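**Srour Packing Desk, 60-inch**
Item 958 – supplied by Simalby Workplace Equipment

The Srour is a freestanding desk for offices, stockrooms and mail rooms that send out a modest number of parcels each day. It is intended for organizations that have outgrown the corner of a shared table but do not require a full packing line. The standard model is 60 inches wide and 29 inches deep, and it is delivered with the frame, top, rear shelf and fixings needed for assembly.

The top is finished with a clear, low-sheen lacquer. The front edge is rounded. Boxes slide easily across the surface, and adhesive residue can be removed with a soft cloth and mild soap. Solvents and scouring pads should not be used, as they will dull the lacquer and may void the warranty.

**Selecting a height**

The desk is offered in two fixed heights. The seated version suits work that alternates between packing and paperwork. The standing version is recommended where one person packs for more than two hours at a time. Both versions have leveling feet with one inch of travel. Customers who are unsure may request a height guide from the Drutstead showroom before ordering; desks cannot be exchanged for the other height once assembled.

**Laying out supplies**

Simalby advises keeping the center of the desk clear for the carton being packed, with tape on the side of the dominant hand and labels on the rear shelf. Cartons should be taped at the base before they are filled.
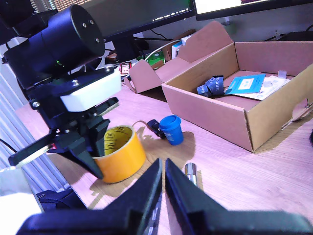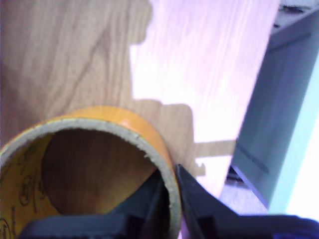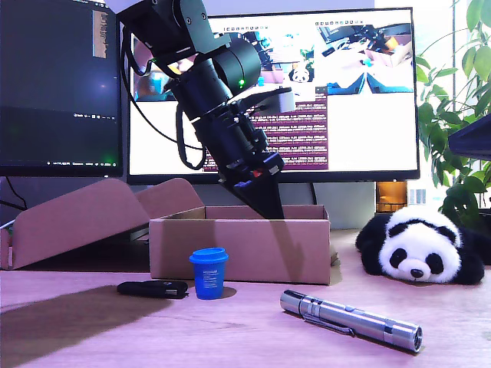 Void fill is best stored below the desk. The optional under-shelf runs the full width of the frame and holds flat cartons upright between dividers. A set of 4 dividers is included with the shelf, and further dividers may be ordered separately. The under-shelf can be fitted at any time and does not require drilling.

**Accessories**

| Accessory | Fits | Notes |
|---|---|---|
| Under-shelf with dividers | Both heights | Not compatible with the drawer unit |
| Drawer unit | Seated version only | Lockable, two keys supplied |
| Omavness paper roll holder | Both heights | Mounts on left or right end |
| Replacement leveling feet | Both heights | Sold in sets |

The Omavness holder accepts kraft paper rolls up to 29 inches wide. It should be mounted before the desk is placed against a wall, as the end bracket is tightened from behind.

**Delivery and assembly**

The desk ships in two cartons and should be unpacked by two people. Assembly requires a screwdriver and the hex key provided. The frame bolts should be left finger-tight until the top is in place, then tightened in the order shown in the instruction sheet. Bolts should be checked again after the first month of use.

Delivery is to the ground floor unless otherwise arranged. Upper-floor delivery is available in most areas – please state the floor, elevator dimensions and any restricted hours when placing the order.

**Warranty and returns**

The frame is covered for ten years and the top for five. Unassembled desks may be returned to Drutstead within 30 days of delivery in their original cartons. Damage in transit must be reported within two working days, quoting the item number and the order reference printed on the delivery note.

Page revised Wednesday, November 13, 2024. Desks purchased before May of this year use the earlier frame, and the under-shelf for that frame is stocked separately.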